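Category: Teleoperation > Leader arms and hand controllers

Gornotero Leader Kit

Skamham says 300 demonstrations will teach an arm to put things away in a drawer. We'd treat that as a hope. In our simulator trial, Yoon-hee Ha kept 159 she would train on, and threw out the ones where the operator dithered. 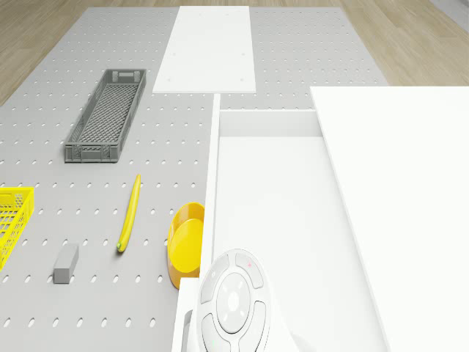
The hand controller has 6 axes and no force feedback, so you judge contact by eye. Buy it for cheap practice data. We wouldn't promise more.

Contact Amley sales | © Amley | Back to top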